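**Handheld gripper collection: how much should the room change between episodes?**

**pellworm_k** — June 26, 2019

Hello all. We are collecting demonstrations with handheld grippers for a pick-and-place policy, small objects only, one gripper in each hand. The wrist camera is a fisheye and it sees much more of the room than of the object. We have 1050 episodes now from the same corner of the Wevville office, by the brick wall and the white shelves.

My question is about the background. Policy works well in this corner. When we turned the table to face the other wall, it became bad very fast. It reaches in the correct direction and then it closes too early, or it waits above the object and does nothing.

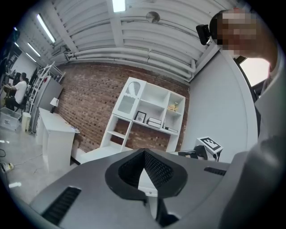 I do not know if I should continue in this corner until we have 3080 episodes (this was the plan) or stop now and move. Moving costs us almost one day each time, because we must fix the marker again and check the tracking. My colleagues prefer to finish the plan. What is the experience of others?

---

**tarn_and_sons** wrote:

Stop now and move. I would not collect even 50 more in one corner. If the brick wall is in every episode, your network can use the brick wall to know where it is, and it will do so. With us it was a window.

---

**oddmetric** wrote:

I do not fully agree with tarn. Closing too early does not sound like background to me. It sounds like latency, or the gripper width is not calibrated the same after you moved the table. Did you do the width calibration again, or did you only turn the table and press start?

Also, how many different people are collecting? We had the Dradau set, 1000 episodes, all from two persons, and the policy learned the habit of one of them to stop for a moment above the object. It was very visible when we plotted the height. Your "waits above the object" made me think of this.

---

**pellworm_k** wrote:

> Did you do the width calibration again

No. We did it in the morning and turned the table after lunch. I will repeat it.

Three persons are collecting, but I made more than half of the episodes myself. I did not think about the pause. I will plot the height for each person separately.

---

**tarn_and_sons** wrote:

Calibration is worth checking, of course. But I have seen this exact story: people find a small calibration error, they are happy, they collect two more weeks in the same place, and the problem is still there. A cheap test is to mask everything in the image except the gripper and the area near the jaws, and train again on what you have. If the masked version survives the turned table better, then you have your answer without collecting anything.

---

**metwally_lab_notes** wrote:

We did the masking test on the Metwally set last spring. It helped in the new room and it was a little worse in the old room. So the background was used, but it was also useful, for example for knowing how the wrist is tilted. I would not mask in the final training. I would only use it as a test, as tarn says.

About moving: you do not need one day. Keep the same desk and the same marker, and change what is behind. Take things off the shelves, put other things on, turn the lamp on and off, let people walk. We changed something after each 20 episodes and wrote it in the log.

---

**oddmetric** wrote:

Changing the shelf is good but a wall of brick stays a wall of brick — it is the biggest texture in a fisheye view. I think you need at least some episodes where it is not visible.

---

**pellworm_k** wrote:

Thank you, this is very helpful. Small update. I made the width calibration again and the early closing is less, but it did not disappear. So oddmetric is right in part. The height plot also shows a pause, and it is mine. I am a little ashamed.

Masked training runs tonight. In the meantime we collected in the same corner with the wrist at different angles, so the wall and the ceiling come into the view in different ways.
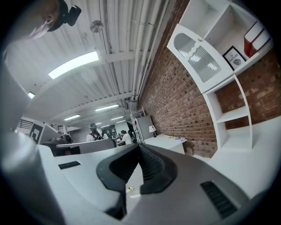 *Same corner, gripper held at another angle. Brick wall on the right, desks farther back.*

One more question, if somebody used the Menness converter: it throws away episodes where the marker is lost for more than a few frames. With the stronger wrist angles we lose the marker more often, and I fear it removes exactly the episodes we want. Is there a setting for this?

---

**metwally_lab_notes** wrote:

Yes, there is a maximum gap in the config file. The default is very strict. We made it longer and then looked at the trajectories by eye. Some had a jump in position after the gap and we deleted them by hand. It is boring work but do not skip it.

---

**tarn_and_sons** wrote:

Or put a second marker on another side, so one of them is visible at most angles. Then you do not need to touch the gap.

And please do not take 3080 as a holy number. I would prefer 500 episodes from five places to all of it from one.

---

**oddmetric** wrote:

500 is too few for two hands, in my opinion. But yes to the second marker. Post the masked result when you have it, I am curious which one of us has to apologize.

---

**pellworm_k** wrote:

I will order the second marker print tomorrow. The masked run is at epoch 12, the loss looks normal.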